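Gridded tablecloth on a work desk - cutting guide or nuisance?

Desk and Workroom forum > Surfaces and coverings

mesh_tidy
April 2022

I have covered my work table with a white cloth printed in a black grid. The table is a Wuno, white top, 1000 mm on the long side, and the cloth is the sort sold by the metre for kitchens. I bought it for two purposes: to stop the books marking the top, and to give me a reference for squaring up paper before trimming.

The first purpose is met. The second is not. The lines will not stay straight. I have pulled it from each corner in turn, taped the underside and left it for 17 days with books on it, and the squares still bow. Has anyone got one of these properly flat, or should I give up and treat it as a cover only? 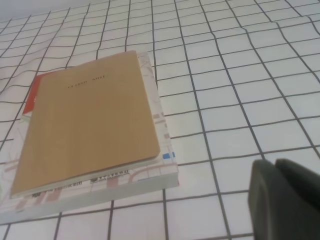
Weight is the obvious remedy and I have tried it. A heavy book will hold down whatever is directly beneath it and nothing else. The thick paperback with the pale street-map cover is the one I use most for this, with a notebook on top of it, and the lines still curve gently where the cloth is not lying flat. I have also tried setting the books further apart. The slack then collects between them.

The cloth came folded, not rolled. I suspect that is half the trouble.

plumbline
Reply 1

Folded stock never fully recovers in my experience. The crease goes but the material either side has been stretched, so you have a long line where the cloth is fractionally larger than the table beneath it. Buy it off the roll and store it on a tube.

Also check that the grid is printed square to begin with. Lay a steel rule along one line on the offcut, then along a line at right angles, and check the corner with a set square. I have had cloth from Vulville market where the print ran off by 2 mm over the width. No amount of pulling cures that.

oxgall
Reply 2

Is it plastic-coated or plain fabric? The answer differs. Coated cloth relaxes with gentle warmth. Plain fabric wants a damp iron on the reverse. Do not iron the coated sort unless you would like to own a new iron.

mesh_tidy
Reply 3

The packet has gone and the label with it, so I would rather not commit to heat until I have tested a corner. I will do the set square check tonight.

plumbline
Reply 4

Test on a piece you can throw away. The gloss can change before the shape does.

seven_drawers
Reply 5

I disagree with the whole premise. A printed tablecloth is a pattern, not a measuring instrument. If you want to square up paper, put a cutting mat on top and use that. I have a Hetix mat which has been flat for 7 years and cost less than a decent lunch. The cloth can then wander as it pleases.

Trimming on a tablecloth is bad practice in any case. One slip of the knife and the surface is finished.

mesh_tidy
Reply 6

I do not cut on it. I align on it, mark the sheet and trim elsewhere. I ought to have said so in the first post.

The mat is a fair point, but I need the full depth of the table for larger sheets and a mat of that size costs more than the table did. I do not need fine accuracy either. I need to see at a glance whether something is skewed, and a straight line every so often would do it.

What stays out on the table matters too. I keep the reference books flat because the shelf is too shallow for the big ones, and the pens stand in a mesh pot towards the back. 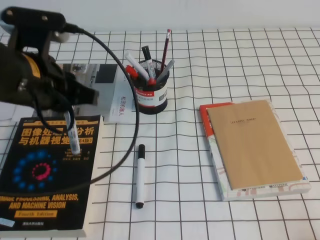
Moving all of that off each time I want to re-lay the cloth is a nuisance, and I would like to do it once more and then leave it alone. So the question becomes one of fixing method. Tape on the underside has let go twice. Clips along the front edge catch my sleeves.

oxgall
Reply 7

Then your tape is the wrong tape, or the table was not clean. Wipe the top with surgical spirit, let it dry, and use double-sided carpet tape along the back edge only. Smooth the cloth forward from there with a rolled towel. Do not tape the front until the next day.

If you fix all four edges at once you trap the slack in the middle, and that is what you have described.

plumbline
Reply 8

Agreed on the back edge. I would fix the two short sides last and leave the front hanging free with a length of dowel in the hem. The dowel keeps a steady pull on it. I have done this on a Sjöberg bench with oilcloth, and the lines were straight enough to set out bookcloth by eye.

seven_drawers
Reply 9

A dowel hanging off the front of a desk is going to knock against somebody's knees. I also note that we are now at spirit, carpet tape, a towel and a dowel in order to avoid buying a mat.

For keeping the big books flat, fine, but alternate the spines if you stack them. The paperbacks take on a lean otherwise.

plumbline
Reply 10

The dowel sits tight under the lip if you cut the overhang to suit. Mine clears my knees. I take the point about the spines.

mesh_tidy
Reply 11

Set square results. The print is square as near as I can measure, so the fault lies in the laying. I tested a corner with a hairdryer held well back. It softened slightly and there was no change in the finish, so I am treating it as coated and keeping the iron away from it.

Plan: clear the table, spirit, carpet tape at the back, towel, leave overnight, then the sides. I will try it with no dowel first. If the front creeps I will add one.

oxgall
Reply 12

Warm the fold line before you smooth across it, not afterwards. And trim nothing until it has settled. I cut mine to size on the first day and it came up roughly a finger's width short at one end.

seven_drawers
Reply 13

The mat is still in the catalogue if you want the number.

mesh_tidy
Reply 14

Send it by message, please. I could use a small one for the trimming whatever happens with the cloth.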